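Judance House Residents' Association
Minutes of the General Meeting
Saturday, January 29, 2022
Ground floor lounge

1. Opening and quorum

The Chair called the meeting to order and confirmed that 15 households were represented, in person or by written proxy. The quorum of nine was met. Apologies had been received from two households on the third floor.

2. Minutes of the previous meeting

The minutes of the November meeting were approved with one correction. Under item 6, "dryer vent, second floor" should read "dryer vent, first floor." The Secretary will amend the file copy.

3. Matters arising

The replacement lock for the bicycle room has been fitted. Households that have not exchanged their old key may do so at the office.

The building manager reported that Bako has inspected the first floor dryer vent and cleared it of lint. A second inspection is included in the service agreement at no further charge.

4. Laundry arrangements

4.1 Laundry left in shared rooms. The Secretary presented the written comments received since November. Most concerned baskets of laundry left in the lounge and along the corridor for long periods. Several residents stated that they carry their laundry to the lounge to fold it there, as the folding shelf in the laundry room is too narrow for bed linen. Others objected that the lounge is a common sitting room and that baskets on the floor make it difficult to pass between the furniture.

After discussion it was agreed that folding in the lounge may continue on the following terms. Baskets may stand on the floor while their owner is present. They may not be left overnight, and they may not be placed on the seating. Items found after 9 p.m. will be moved to the shelf outside the office and kept there for one week.

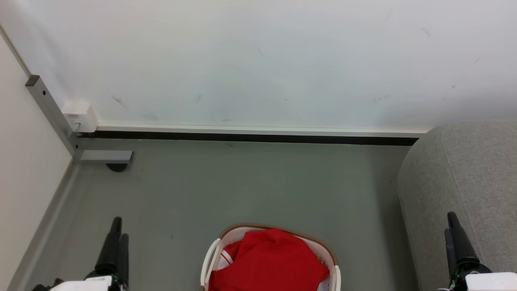

4.2 Labeling. It was proposed that each household mark its baskets with the apartment number. One member asked that labels be placed on the underside, and another preferred the handle, where they can be read without lifting a full load. The meeting left the position of the label to each household. The proposal was carried, with one vote against.

4.3 Colored items. A member reported that a load of towels had been stained in Washer 2 and asked that residents check the drum before and after use. The Secretary will add a line to the notice above the machines. A request for a washer reserved for dark and bright colors was discussed and not adopted.

4.4 Folding surface. Two quotations had been received for a deeper folding counter in the laundry room. Gundico quoted $1,523, including removal of the present shelf. Stirel quoted $336 for a wall-mounted drop-leaf table, installation not included. The building manager advised that the wall behind the washers carries the water lines and that any fixing to it would need to be checked first. The meeting asked the building manager to obtain an installation price for the drop-leaf table and to report back. No expenditure was approved.

5. Condition of the common rooms

5.1 Walls. Members discussed scuffs and smudges on white walls in the common rooms. It was agreed that marks should be cleaned with a damp cloth and mild soap before any repainting is considered. Residents are asked not to use abrasive pads, which leave dull patches in the paint.

5.2 Furniture. The upholstered pieces in the lounge are to be vacuumed monthly under the cleaning contract. The building manager will confirm with the contractor that this includes the space beneath them. Damp clothing must not be laid over the arms or backs of any seating.

5.3 Floors. A member asked whether a rug might be bought for the lounge. Opinion was divided. The item was deferred until the question of the folding counter has been settled.

6. Quiet hours

The washers and dryers may be used from 7 a.m. to 9 p.m. A request to extend evening use to 10 p.m. on weekdays was put to the vote and defeated, six in favor and nine against. The present hours stand.

7. Other business

A resident offered a set of shelves for the book exchange. The offer was accepted with thanks, subject to measurement of the alcove.

The Secretary reminded members that changes of telephone number should be sent to the office in writing.

8. Adjournment

There being no further business, the Chair closed the meeting. The date of the next meeting will be posted on the lobby notice board.

Minutes recorded by the Secretary and subject to approval at the next meeting.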